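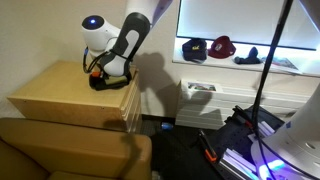
给木头家具重新上油，是我每年做一次的工作，多数时候在秋天，房间里还可以开窗，暖气还没有开。这篇文章讲的是浅色木头的柜子，从清洁到最后一次擦亮，按照顺序写。我用的方法适合已经上过油或者上过硬蜡油的表面，不适合油漆和清漆的表面，这两种我在后面单独说几句。浅色的蜂蜜色木头，顶面平平的，正面一侧排着抽屉的边，像照片里的柜子，是比较容易开始的一种：大面积在上面，很好擦，只有抽屉的边缘需要耐心。颜色浅的木头也有一个缺点，水杯的圆印和手的油在上面看得很清楚。如果您的柜子颜色深，步骤一样，但是请您先读关于试色的那一段。

先检查表面是什么

很多人买了油就开始擦，结果油停在表面上，三天以后还是黏的。所以第一件事是知道现在的表面是什么。请找一个看不见的地方，比如柜子背面的下角，或者抽屉里面靠后的位置。滴一滴水，等一会儿。如果水慢慢进去，木头变深，那么表面是干的木头，或者是很旧的油。如果水一直是圆圆的一滴，表面可能是清漆，也可能是还很好的硬蜡油。

这时候再用一块白布，蘸一点酒精，在同一个看不见的地方轻轻擦。虫胶会变软，布上有一点黄色或者棕色。清漆一般没有什么变化。硬蜡油会变得稍微暗一点。我第一次做这个试验的时候，擦得太用力，得到了一个小小的白点，到现在还在柜子后面。请轻一点擦。

贴面的柜子也可以上油，只是磨的时候要非常小心。看看门或者抽屉的边：如果木纹从正面一直走到侧面，多半是实木；如果在边上停住，有一条细细的线，多半是贴面。贴面很薄，我在这种柜子上只用最细的砂纸，而且不磨角。

需要准备的东西

硬蜡油一小罐。我用的是 Borkell 的无色哑光，也用过他们的“浅木色”，里面有一点白色颜料，可以让浅色木头不变黄。别的牌子也可以，但是同一个柜子请一直用同一种。

没有毛掉下来的棉布，旧的白色床单最好，剪成手掌大小。毛巾不好，会留下很多小线头。

一把短毛的扁刷，给抽屉的边和里面的角用。我的是 Brustix 的，木柄已经有一点裂，刷毛还很整齐。

砂纸两种，一种细，一种很细，还有一块软木做的磨块。磨块很便宜，请不要用手指代替。

中性的肥皂，一个小桶，一块海绵，一把吸尘器的软刷头。

薄手套，旧报纸或者纸板，放在柜子下面。

一个带盖子的金属罐，里面装水，放用过的布。请先把它准备好，放在旁边，再打开油罐。

在 Gelbridge 的旧货市场旁边，有一家 Omerović 木工店，可以买到小包装的硬蜡油，也卖软木磨块。我住的地方离那里坐车不远，所以我一般在那里买。大的建材店只有大罐，对于一个柜子来说太多了，剩下的油会在罐子里长一层皮。

怎么算需要多少油

量一下柜子的宽、深、高，把要上油的面加起来，再看罐子上写的面积。我的柜子宽 121 厘米，深 56 厘米，这只是顶面，还要加上两个侧面和抽屉的面板。最小的一罐做了两层，还剩下一点。如果您要在抽屉里面也上油，请先读到最后，因为抽屉里面我不建议用这种油。

第一步：清空和拆下

把抽屉都拿出来，在背面用铅笔写上位置，比如“左上”“右下”。旧柜子的抽屉看起来一样，实际上每个都有一点不同，放错了就会卡住。把手如果是用螺丝固定的，请拆下来，螺丝和把手一起放在一个小袋子里。拆不下来的，用纸胶带包好，胶带要压紧，因为油喜欢走到胶带的下面。

柜子离开墙，留出一个人可以站进去的地方。地上铺纸板。我以前只铺报纸，油透过去了，地板上有一个深色的地方，后来我在那里放了一盆植物。

第二步：清洁

先吸尘，特别是抽屉的边和柜子背后的接缝。然后在温水里放一点肥皂，海绵拧得很干，顺着木纹擦。水不要停在木头上。擦完一个面，马上用干布再擦一次。

厨房里的柜子，把手周围常常有一层油。这里肥皂水可以稍微浓一点，擦两次，然后用清水擦一次。家具用的喷雾蜡，如果以前常常用，会在木头上留下硅油，新的油就不能均匀进去，会出现小小的圆坑。遇到这种情况，需要用专门的清洁剂，商店里的人会告诉您是哪一种。

清洁以后，让柜子干一个晚上。请不要用吹风机，木头干得太快会开裂。

第三步：看清楚划痕

很多划痕在普通的灯下面看不见，上了油以后才出来，那时候就晚了。关上顶灯，拿一个小灯，放在和表面差不多一样高的地方，让光平着照过去。所有的划痕和小坑都会有影子。用铅笔很轻地在旁边做记号。

灯的颜色也很重要。白天在窗户旁边看颜色最准确。暖黄色的灯会让浅木头看起来更像蜂蜜，冷的灯会让它看起来灰。如果房间里有彩色的灯，请在试色的时候关掉，或者把试样拿到窗户旁边。
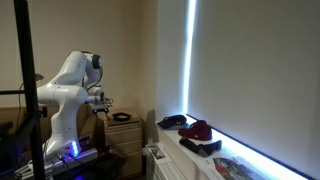 蓝色的灯光会给附近的表面加上一点蓝紫色。

如果您想换颜色，或者用带颜料的油，请一定先做试色。在背面或者抽屉的底边涂一小块，等它干透以后再看，因为湿的时候颜色总是比较深。我做试色的时候，涂两小块，一块只有一层，一块有两层，旁边用铅笔写上是哪一种油。深色的木头上，不要用带白色颜料的油，它会留在木纹里面，看起来像灰尘。

第四步：处理水印和小坑

白色的圆印，一般只在表面的蜡里面。用很细的砂纸轻轻磨几下，多数就没有了。黑色的印比较麻烦，它是水和铁或者水和木头里的单宁在一起留下的，已经进到木头里面。橡木上常常有这种黑印。我试过草酸，有效果，但是它有毒，需要戴手套和眼镜，也要用很多清水洗。如果黑印不大，我现在就让它留着。

小坑可以用蒸汽。在坑上放一滴水，等木头喝进去，上面盖一块湿的棉布，用熨斗的尖轻轻碰一下，马上拿开，看看，再来一次。木头的纤维会涨起来。如果纤维已经断了，比如很深的刀痕，蒸汽就没有用。贴面的地方不要这样做，胶会松开。

第五步：磨

先用细的砂纸，包在软木磨块上，永远顺着木纹。用力要均匀，不要在一个划痕上停很久，否则那里会变成一个浅浅的凹。磨到表面摸起来一样，看起来也一样暗，就可以换很细的砂纸，再磨一遍。

边和角只需要轻轻走一下。新的尖角在上油以后很容易掉油，稍微圆一点比较好。抽屉面板的边，我把砂纸对折，用手指轻轻压着走一次，这是唯一一个不用磨块的地方。

磨完以后吸尘，再用一块稍微湿的布擦一遍。等它干，用手摸，会觉得有一点毛，因为水让细小的纤维站起来了。再用很细的砂纸非常轻地走一遍，然后最后一次吸尘。这个小步骤我以前总是不做，后来做了一次，就一直做。

第六步：第一层油

油在用以前要搅拌，从罐底慢慢搅起来，不要摇。打开窗户。房间温度最好是平常住人的温度，太冷的时候油很厚，不容易推开。

用布蘸一点点油，从不重要的面开始，比如侧面，让手先习惯。薄薄地推开，先横着，再顺着木纹收一次。顶面最后做。抽屉的边和角用短毛的扁刷，刷上的油要先在罐口刮一刮。

等 20 分钟，用一块干净的布把没有进去的油全部擦掉。这是整篇文章里最重要的一句。多余的油留在表面上，会变黏，会有亮的条纹，以后要重新磨。不同的油时间可能不同，请看罐子上的说明，以说明为准。擦的时候换几次布，布湿了就没有作用了。

把抽屉面板平放着晾，下面垫两根木条，不要叠在一起。

关于用过的布

这件事和安全有关，所以我放在单独的一段。沾了油的布在空气里会自己发热，揉成一团放在垃圾桶里可以着火。用完的布请马上放进装水的金属罐，盖上盖子，或者一块一块打开，平着晾在室外，下面不要有可以烧的东西，完全干硬以后再扔。手套和擦油的纸也一样。刷子用油罐上写的那种溶剂洗，然后用肥皂和温水再洗一遍，刷毛向下挂起来。

第七步：第二层油

第一层干了一个晚上以后，可以做第二层。我一般等 17 个小时，也就是下午做完第一层，第二天上午接着做。摸起来如果还有一点凉和黏，请再等。天气潮湿的时候，有一次我等了两天。

在两层中间，用很细的砂纸或者白色的百洁布，非常轻地擦一遍，除掉灰尘的小点，再吸尘。第二层比第一层更薄，因为木头已经不需要很多。擦掉多余的油，方法和前面一样。柜子的顶面如果常常放杯子和花瓶，可以做第三层，侧面不用。

装回去和第一个星期

第二层干了以后可以把把手装上，抽屉放回去。抽屉如果有一点紧，在木头滑轨上擦一点蜡烛，白色的普通蜡烛就可以，有颜色的不要用。

第一个星期，柜子上面不要放重的东西，不要铺桌布，也不要用水擦。硬蜡油需要一些时间才真正变硬。台灯和相框可以放，下面垫一小块毛毡。
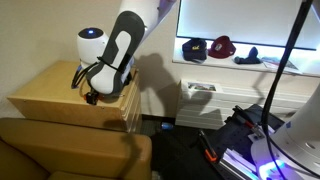
抽屉里面要不要也上油？
我建议让抽屉里面保持原来的样子，最多用一点虫胶。油在关着的空间里干得慢，味道会留几个月，衣服和纸都会有这个味道。如果里面的木头很脏，用很细的砂纸磨一遍，吸尘，开着抽屉放几天就够了。

平时怎么保养

每个星期用干布擦灰尘。有水洒在上面，马上擦掉。脏的地方用拧干的布加一点中性肥皂。请不要用带有酒精的清洁剂，也不要用去污粉。

每年看一次顶面，用水滴试一下。如果水滴还是圆的，就不需要做什么。如果水很快散开，只在那个面上磨得很轻，加一层薄油。只做一块也可以，这是油比清漆方便的地方，新旧之间的边界在几个星期以后几乎看不出来。我自己的柜子去年十一月补过一次，只有窗户旁边的那一角，太阳把它晒得有点发白。

如果表面是清漆或者油漆

清漆的表面，只想清洁的话，用肥皂水就可以。如果想换成油，必须把清漆全部磨掉，包括角落里面，不然会有一块一块的颜色。这个工作很长，灰尘也很多，需要好的口罩。很旧的油漆里可能有铅，这种情况请不要自己磨，先用测试纸试一下，或者问一问专门做旧家具的店。

补充，9/1/18：有读者来信问，剩下的油怎么保存。我把它倒进一个小的玻璃瓶，尽量装满，让瓶子里的空气少一点，盖紧，写上日期，放在暗的地方。罐子边上干掉的油皮请不要搅到油里面，先用小刀沿着边切下来拿走。如果已经有小颗粒，可以用旧的丝袜过滤一次，再先在背面试一下。

分类：木工与家具 > 保养和修理 | 标签：硬蜡油，浅色木头，抽屉，打磨

联系我们 | 版权所有，转载请注明出处 | 返回顶部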